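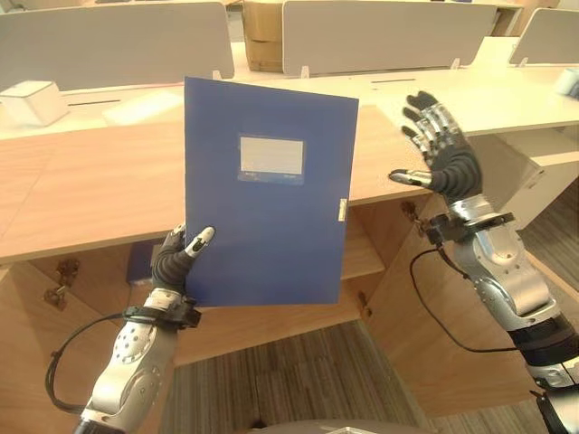 Risteck file box, royal blue
Reviewed by Rory Baxter, 25/02/2019

I bought 24 of these for the Beltville office in December, to replace the Munro boxes we had used for years. The Risteck is a rigid plastic document box with a label window on the front and a small white clasp on the side. It takes standard letter-size paper without bending the corners.

The label window is a good size. A typed label can be read from a standing position, and handwriting in a thick marker works too. I would have liked the clasp a little larger – it is fiddly with cold fingers – but after 3 months none has broken. 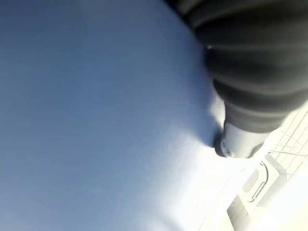
Rigidity is adequate. A half-full box stands up on its own on a desk. Filled to the top, the front panel bows slightly and the clasp needs a firm push. The Zundix equivalent is stiffer, but it is also heavier and comes only in gray.

Color matching between boxes was consistent across the order. The printing on the label strip is too small to be of use.

Rating: 4 out of 5. I will order the same model again.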